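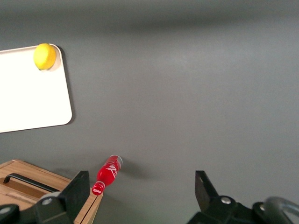

グレーの台と、縁のついた白いトレイ。

トップ > 連載・スレッド > ネットショップ運営 > メールとポップアップ

「ポップアップでメルマガ登録を集めれば売上が伸びる」という話を、一か月まじめに試して、注文データと突き合わせてみました。長いです。結論だけ欲しい人には向かないと思います。

先に立場を書いておくと、うちは万年筆のインクと便箋を売っている小さい通販です。広告はほとんど出していません。メルマガは開店した頃からやっていて、嫌いではない。書くのも割と好きなほう。

ただ、サイトを開いた瞬間に画面の真ん中へ出てくるあれ、「今だけ割引クーポンをプレゼント!メールアドレスを入力」は、ずっと避けてきました。自分が客のとき、必ず閉じるので。

避けてきたのに入れたのは、Coetzeeのオンライン講座を受けたからです。受講料は払いました。払った以上は言われたとおりにやってみる、というのが自分の中の決まりで、だいたいこの決まりのせいで損をします。

講座の中身をざっくり言うと、(1)割引で釣ってアドレスを取る、(2)自動メールを何通か流す、(3)ダッシュボードを見て喜ぶ。(3)は私の意訳です。

使ったのはポップアップがPlakach、メール配信がPullgate、カートはもともと使っているWukance。三つを連携させるのに丸二日かかりました。「数クリックで完了」と書いてあったはずなんですが。

ちなみに二日のうち半分は、Wukanceの会員番号とPullgateの購読者番号がかみ合わない件です。サポートに聞いたら「仕様です」と返ってきました。仕様ならしかたない。しかたないのか?

で、8月のまる一か月、ポップアップを出しっぱなしにしました。表示は訪問してすぐ。講座では「遠慮して遅らせるな」と言っていたので、遠慮しませんでした。

一か月で増えた登録が300件。

これは正直うれしかったです。うちの規模だと、フッターの地味な登録欄から入ってくる人なんて月に数えるほどなので。夜中に管理画面を開いて、増えているのを見てまた閉じる、というのを何度もやりました。

さらにPlakachの管理画面には「ポップアップが生んだ注文:142件」と出る。緑色の、ちょっと大きい字で。

この「生んだ」が引っかかったんです。生んだ、って何だろう。

ヘルプを読むと、定義はこうでした。ポップアップに登録した人が、そのあと決められた日数のうちに注文したら、理由を問わず「ポップアップが生んだ注文」に数える。理由を問わず、です。

つまり、うちの店でインクを買うつもりで来て、商品をカートに入れて、さあ払うぞというところで、トップに戻ったら割引クーポンの案内が出たので登録して使った人。この人も「生んだ」に入ります。

その人はたぶん、案内がなくても買っています。うちが割引ぶんを損しただけ。なのに管理画面では手柄になっている。

気になったので、142件の注文を一件ずつ、Wukanceの過去の注文と突き合わせました。氏名と届け先で見ていくだけの単純作業です。お茶を何杯もいれました。

結果、うちで初めて買った人の注文は27件でした。

残りは全部、前にも買ってくれたことのある人です。普段とは違うアドレスで登録していたり、会員登録なしで買っていた人が今回アドレスを入れてくれたり。クーポンには「初めての方限定」と書いておいたんですが、システムはアドレスでしか初めてかどうかを見ていません。

これは責めているわけではなくて、私でもそうします。目の前に割引が出ていて、サブのアドレスを入れれば使える。使うでしょう。

問題は、その常連さんへの割引が、数字の上では「新規獲得の成果」として記録されること。定価で買ってくれていた人に割引の取り方を教えておいて、成果と呼んでいる。

しかも27件のほうも、全部がポップアップのおかげとは言えません。初めて来た人だって、買う気で来ている人はいる。どれだけがポップアップで背中を押されたのかは、出しっぱなしにした一か月からは絶対にわかりません。

わかるようにするには、訪問者の半分には出さずに、両方を比べる必要があります。講座では一言も出てきませんでした。私も始める前に思いつかなかったので、偉そうには言えないんですが。

次、メールのほう。

登録した300件のうち、167件は、クーポンを送ったメールのあと一通もリンクをクリックしていません。自動メールは講座のひな形どおり、創業の思い、商品のこだわり、お客様の声、在庫わずか、の順番で流れます。

「創業の思い」、書くのに一晩かけました。便箋の紙を選んだときの話とか。一晩かけて書いたものを、みなさん素通りです。

Pullgateの画面では開封率がとても立派なんですよ。見た瞬間は「おっ」となる。でも今の開封率は、メールソフトが勝手に画像を先読みしただけで「開封」になることがある。人が読んだかどうかとは別の話です。

だから私はクリックと返信しか見ないことにしています。返信は、インクの色見本の話を書いた回にぽつぽつ来ました。自動メールのほうには来ていません。
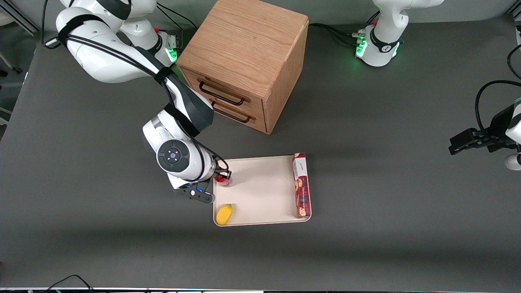
クリックがないのは件名が弱いからで、件名を何通りか試してから判断すべきではないか、という返信をもらいました。

もっともな指摘です。件名は試していません。ただ、これは順番の問題だと思っていて、割引が目当てで登録した人に、件名を工夫してこだわりの話を読ませるのは、だいぶ苦しい勝負じゃないでしょうか。

件名で開かせることはできると思います。「【重要】」とか「ご注文について」とか書けば開く。開いた人は怒る。開封率は上がる。こういう数字を私は信用していません。

それと、件名のテストって、うちの規模だとほとんど占いなんです。300件を二つに割って、差が数クリック。次の週にやったら逆になる。それで「勝ちパターン発見!」と言っている投稿をたくさん見ますけど、あれは何を発見したんだろう。

Coetzeeの講座にも受講者の成功事例がたくさん載っています。登録数が何倍になった、開封率が何倍になった。私が探したかぎり、「割引ぶんを引いた利益がいくら増えた」という事例は見つかりませんでした。

講座の質問欄で聞いてみたんです。成果に数えられている注文のうち、既存のお客さんはどれくらい混ざるものですか、と。

返ってきたのは「まずはリストを増やすことに集中しましょう!」でした。絵文字つきで。質問に答えていない。

同じ質問をPlakachのサポートにも送りました。こちらは丁寧で、既存のお客さんを除外する設定があると教えてくれました。ただし上位プランから。月額がけっこう変わります。

手柄を多めに数える画面は安いプランで見られて、少なめに数える画面は追加料金。商売としてはよくわかります。私も売る側なら、そういう作りにしたくなるかもしれない。

一応、公平のために書いておくと、よかったこともあります。

一つ。初めて買ってくれた人のうち何人かは、そのあとクーポンなしでもう一度買ってくれました。これはふつうにありがたい。ポップアップのおかげかどうかは、さっき書いたとおり不明ですけど。

もう一つ。登録フォームに「何色のインクが好きですか」という欄をおまけでつけたら、意外とみんな書いてくれました。青緑が強い。仕入れの参考になっています。講座では「項目は増やすな、登録率が落ちる」と言われていた部分です。

落ちたのかもしれません。でも、色を書いてくれた人のほうが、そのあとのメールをクリックしてくれている感じがする。感じ、です。比べていないので断言しません。

悪かったほうで数字に出ないのは、問い合わせです。「画面に何か出て商品が見えません」「閉じるボタンが押せません」。スマホで文字を大きくしている方だと、閉じる印が画面の外に出てしまっていたようです。

この問い合わせをくれたのは、年に何度もまとめ買いしてくださる方でした。わざわざ連絡をくれる人がいるということは、黙って帰った人もいるはずです。黙って帰った人は、どの管理画面にも出てきません。

Plakachの画面に「ポップアップが失った注文」という欄はないんですよね。あったら誰も契約しないか。

あと、迷惑メール報告。少しですが出ました。うちのメルマガでは今までほぼなかったものです。割引だけ欲しかった人からすれば、続きのメールは全部迷惑なので、報告されて当然だと思います。

ただ、これが増えると、ちゃんと読んでくれている人にまで届きにくくなる。前から読んでくれている方から「最近メールが来ない」と言われたときは、かなりこたえました。調べたら迷惑メールのフォルダに入っていたそうです。ポップアップと関係があるのかは証明できません。

証明できないことばかり書いていますが、売る側の人たちも証明はしていないので、そこはおあいこということで。

では今どうしているか。ポップアップは外しました。連携も切った。切るときも半日かかりました。解約ページが見つからなくて。

代わりに、注文完了の画面の下に小さく「インクと紙の話を月に一度送ります」と書いて、登録欄を置いています。割引なし。増え方は遅いです。本当に遅い。

でも、ここから入った人はクリックするし、返信もくれる。買ったあとに、割引もないのに登録する人なので、そりゃそうだろうという話でもあります。元から好きでいてくれる人を集めているだけで、これも「施策の成果」と呼ぶと、さっきのPlakachと同じ間違いになる。

だから自分の中でも成果とは呼ばないことにしています。売上が伸びたかと聞かれたら、わかりません、と答えます。

同じことを試そうとしている人に言えるとしたら、入れる前に三点だけ。割引ぶんの金額をどこで引き算するか決めておく。既存のお客さんを見分ける方法を用意しておく。出さない人を半分つくる。

三つ目は、訪問の少ない店だと結局はっきりした差が出ないと思います。差が出ないくらいの効果なら、月額と割引を払う価値があるのか、という考え方もできます。

「リストは資産」という言い方も、そろそろ疑っていいんじゃないでしょうか。167件の、何を送ってもクリックしないアドレスを抱えて、Pullgateには登録件数に応じた料金を払っていたわけで。うちの帳簿では、これは費用の側にあります。

その167件には「今後もお送りしてよいですか」と一通だけ送って、返事のなかったところは消しました。消すのは少し怖かった。消してみたら料金の段が一つ下がりました。

来月あたり、Coetzeeから上級編の案内が来るそうです。題は「眠ったリストを起こす方法」。起こす相手をもう消してしまったので、見送ります。

便箋の新しい罫線の色で迷っているので、そっちの話はまた別に書きます。

コメント

匿名
うちもPlakachを入れていて、注文数のところが実際の売上の感触と全然合わないので不思議に思っていました。計算の定義まで読んでいなかったです。今夜読みます。

匿名
厳しすぎると思います。初めてのお客さんの注文が27件あったなら、小さい店としては十分では? 割引の率が書いてないので、損だったのかどうかこちらからは判断できません。

投稿者
率は、粗利が分かってしまうので伏せました。すみません。割引の総額と月額を足すと、27件ぶんの利益は超えています。二回目以降の注文まで長く見れば変わる可能性はあります。

匿名
買う側です。文具の店でもどこでも、開いてすぐ出てくるのは閉じています。読んでもいないのに登録しろと言われても困る。インクの色の話だけのメールなら読みたいです。

匿名
常連がサブアドレスでクーポンを使う件、やったことがあります。別の店ですけど、ごめんなさい。

匿名
半分に出さないテスト、Wukanceだけだとできないですよね。タグを自分で書くしかないのかな。やり方をまとめてくれたら助かります。

投稿者
タグを手で書けばできるはずですが、私はまだやっていません。動くのを確かめたら書きます。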